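Pummont 12-Piece Stainless Cookware Set: Seven Months In

66 shares | 12 comments

I bought the Pummont set in June to replace a mix of nonstick pans that had started to flake. It cost $140 on sale. I cook most nights for three people, so everything in the box has been used except the steamer insert, which came out twice.

What you get

The piece count includes lids, as it always does. The pots and pans are a small saucepan, a medium saucepan, a stockpot, a sauté pan and two skillets. There are five lids and the steamer makes 12. The second skillet has to borrow the sauté pan's lid, and it fits well enough.

Heating

The stockpot has a thick base and heats evenly. I have made chili, beans and a lot of chicken stock in it with no scorching. The small saucepan is a different story. Its base is thinner and milk will catch in the center if you walk away. I now use low heat for anything with dairy and stir it the whole time.

The skillets need a few minutes to warm up before the oil goes in. Eggs stuck badly for the first two weeks, then I learned to wait and they mostly stopped sticking. If you are coming from nonstick, expect to ruin some eggs.

Handles and lids

The handles are riveted and none have come loose. They stay cool on my electric stove. My neighbor Zarmeena Bugti has the same set on gas and says the sauté pan handle gets too hot to hold after ten minutes, so keep a towel nearby if that's your setup.

The lids are domed steel with a round black knob on top. I would have liked glass on at least one of them — checking rice means lifting the lid every time. They do stack neatly in a drawer.

Stainless steel shows everything, and a shiny pot will pick up water spots and fingerprints as soon as you use it. I dry mine by hand and still see marks by the end of the week. It doesn't affect the cooking.

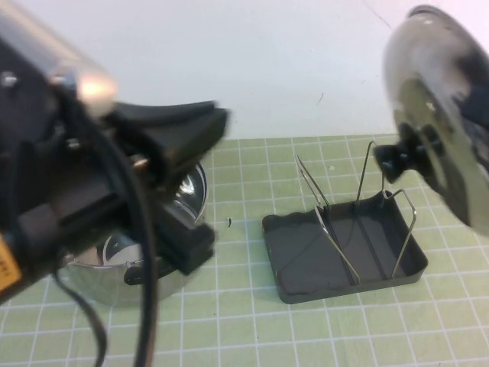

Cleaning

The box says dishwasher safe. I ran the stockpot through for a month and it came out cloudy, so I went back to hand washing. A little white vinegar cleared the haze. For burned-on food, simmer water and baking soda for 15 minutes, let it cool and scrape with a wooden spoon. The rivets inside the skillets collect grease and need an old toothbrush.

Compared with the Flaltier

I owned the Flaltier set before the nonstick pans. Its small saucepan was better and the pour rims didn't drip. It was also heavier, and I never liked lifting the full stockpot to drain pasta. The Pummont pot is easier on the wrists.

Should you buy it?

At $140, yes, if you need a whole set. If you only need a good small saucepan, buy one separately — this one is the weakest piece in the box. I'd skip it at full price.

Heloísa Cordeiro

12 comments | Share this review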